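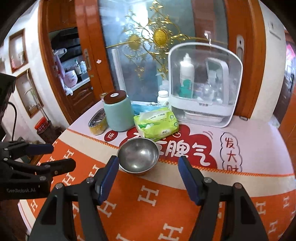

Trernard recalls grip pads after a run of dropped bowls

FOR IMMEDIATE RELEASE
Sun 28 January

Trernard is recalling the fingertip pads fitted to its hand-held grippers between September and the end of the year, after establishing that a good many of them let go of things when they shouldn't.

The recall covers 3,185 pads. It does not cover the grippers, the linkages, the cables or the people holding them, all of whom have been cleared.

The fault concerns the blue rubber pads that sit at the end of each finger. Pads from the affected batches were moulded from a compound that picks up a thin film after contact with kitchen grease, hand cream or furniture polish. A pad in this condition still looks like a pad. It closes on the object, the operator lifts, and for a second or two all is well. Then the object leaves.

The firm's customers use the grippers in ordinary homes, recording everyday jobs such as clearing a table or putting away the washing-up, so that robots may one day do the same. Over the autumn Trernard received 84 reports of what its own support form calls "unplanned release". Most involved smooth metal or glazed pottery. Shallow steel bowls were the worst, being curved, polished and, in the words of one customer, "basically a slide".

No one has been seriously hurt. There has been one bruised foot, belonging to a member of our own staff, and one cut thumb, sustained while picking up the pieces of a sugar jar. Both are healing. The jar was a wedding present and we have written to its owners separately.

"We told the first dozen customers to squeeze harder," said Gönül Toprak, managing director of Trernard. "I would like to apologise for that. Squeezing harder makes it worse. With the bad pads you are more or less firing the bowl at the wall."

How it was found

Credit for tracing the fault belongs to Aydoğan, the test house we use for wear trials, and in particular to Müzeyyen Gökçe, who had the idea of testing the pads somewhere other than a laboratory.

Our own bench tests had passed every batch. They were carried out with clean pads, on clean objects, by people who had just washed their hands. Ms Gökçe took a set of pads home and used them for a week at her dining table. She then sent us a two-page report and a bill for crockery.

The Aydoğan trial went on to repeat 200 lifts of a steel bowl with pads from one of the suspect batches, each pad having first been wiped with a cloth that had seen some cooking. The bowl was dropped 43 times. The same trial with pads of the older compound produced no drops, though the tester did report being bored.

"I'm not going to pretend it was difficult," Ms Gökçe said. "I made lunch and then I picked things up. Somebody should have made lunch sooner."

The change of compound was made by Trernard last summer to save money on a part that was already cheap. The saving has now been spent, along with quite a lot else. The decision was approved by our production manager, Erdal Güler, and by the managing director, who has asked that this release say so.

What customers should do

Check the back of each pad. Affected pads carry a small moulded letter P under the fixing lip, which you will only see with the pad off. If there is a P, stop using it.

Do not try to clean affected pads and carry on. Soap restores the grip for a short while, just long enough to get your confidence back. Alcohol wipes make the surface tacky and then, after a day, slippery again. Please do not roughen the pads with sandpaper. Two customers have done this and we now have a second, more interesting problem to look into.

If you must keep working while you wait, use the grippers on soft or unbreakable things, keep them over the table and stay off hot liquids, glass and knives altogether. Wear shoes.

Replacement pads in the old compound are going out now, free of charge, to every customer on our list. You don't need to send the old ones back, but we would be grateful for any that have been involved in a drop, in a sealed bag, with a note of what was being lifted. "Bowl" will do.

Customers who bought through our distributor, Preltarora, will hear from them directly. Anyone who bought second-hand should write to the recall desk, and we will not ask awkward questions about where the gripper came from.

A note on recordings

Several customers have asked whether sessions recorded with the faulty pads are still of use. In general, yes. The gripper positions are sound and the fault has no effect on the finger sensors, which went on faithfully reporting a firm hold on objects that had by then reached the floor. This is a separate matter and we are changing it. A software update due next month will flag any session where the fingers close further than they should during a lift, so that these can be checked by eye.

Berkay Yazıcı, who runs the recall desk, has watched the reported drops end to end. "You get to know the sound," he said. "There's the clink, and then there's always a pause, and then whoever is holding it says something we have to take out of the audio."

What Trernard is changing

All new pad batches will be tested dirty as well as clean. Aydoğan will carry out the dirty tests under a standing arrangement, with crockery supplied by us. Any change of material, however small the part, will need a trial in a real room before it ships. The instruction to squeeze harder has been removed from the support script and from the poster in the support office.

The next update will be issued when the replacement pads have all been sent.

About Trernard

Trernard makes hand-held grippers and the parts that wear out on them. The company works from a single building in Badavgate, where it was founded by Nevzat Güler, who has since retired and who telephoned last week to say that the old pads were fine.

Recall enquiries: Berkay Yazıcı, recall desk, Trernard, Badavgate
Press enquiries: office of Gönül Toprak, same building, one floor up

Ends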